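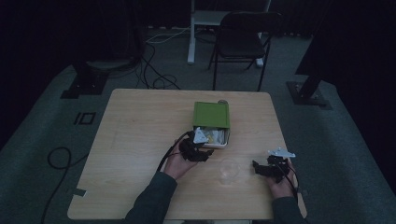 A small box with a green lid, open on a pale wood table.

I went over to Polonthorpe on Sunday to catch up with the news that the Cisero furniture works is reopening its front showroom, and I came home with sawdust in my shoes and a bag of day-old rolls from the bakery next door. So a pretty good morning!

If you've lived around here a while you'll remember Cisero as the place with the long windows where your parents bought the kitchen table (mine did, and it's still going, with one burn mark that my brother denies to this day). The showroom closed when the road was dug up and it just sort of stayed closed. The workshop behind it kept making tables for schools and offices, but you couldn't walk in and buy one.

Now you can again, starting in September. The company says it has taken on the old Danell lumber yard across the street too, and it plans to dry and sort its own boards there. That's the part that got people talking in the line for coffee. Danell's has been sitting behind that chain fence for years, and most of us figured it would end up as parking.

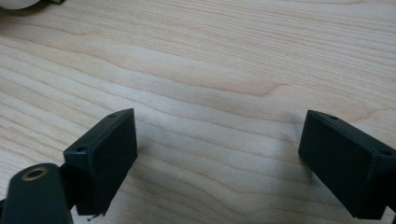

Light wood with the grain running in long waves.

The showroom will have up to 80 pieces out on the floor at a time, mostly tables and benches, with a few bookcases along the back wall. Prices start at $68 for a small stool and go up to $1000 for the big family table with the extra leaf. I sat at that one for a good ten minutes pretending to think about it. My kitchen is not big enough. I measured when I got home, twice, and it did not get bigger.

What I liked best was a plan to sell the offcuts. There's going to be a bin by the door where you can pick through leftover pieces for shelves or cutting boards or whatever you've been promising to make since last winter. Bring your own bag, they said, and come early, which I took to mean the nice stuff goes fast.

A few folks on Yule Street are less thrilled. The trucks for the lumber yard will have to turn there, and it's a tight corner even for a regular car. The company told neighbors that deliveries would stay between 9 a.m. and 3 p.m. and that nothing would come through on weekends. One woman I talked to said she'd believe it when she saw it, and her neighbor said he was just happy somebody was finally going to cut the weeds. Both fair, I think.
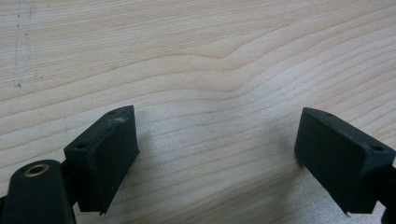 Pale boards like this can bend their grain into a peak and a dip.

I asked about repairs as well, and yes, they'll take in old Cisero tables for sanding and new finish. You have to call first, and there's already a waiting list, so don't just show up with one strapped to the roof. The bakery is staying put, in case you were worried (I was), and it will open an hour earlier on the showroom's first day.

The door is at 508 Yule Street, around the side from the old entrance. Parking is in the yard for now. The showroom will be closed Mondays.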